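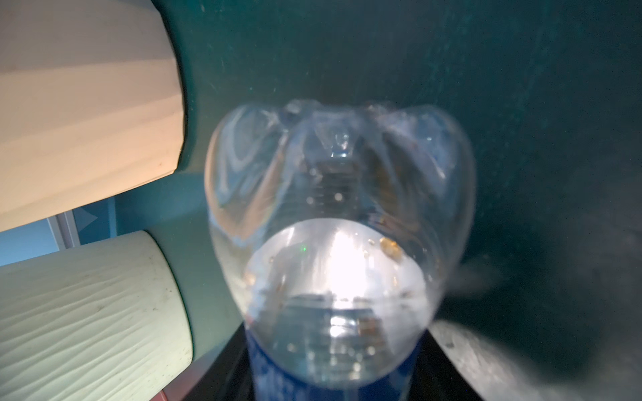
Chapter 6
Handling Work and the People Who Do It

A clear bottle with a molded base gives a gripper little flat surface to hold, and its wall throws back glare. Operators at the Flastberg bottling hall learned such things by hand. When the Sitine cells took over sorting in January, that knowledge moved into settings, and the job moved with it -- from lifting to checking, clearing stops and logging faults. This chapter follows 2 shifts through the change. Section 6.1 covers task analysis; Section 6.2 covers staffing and retraining.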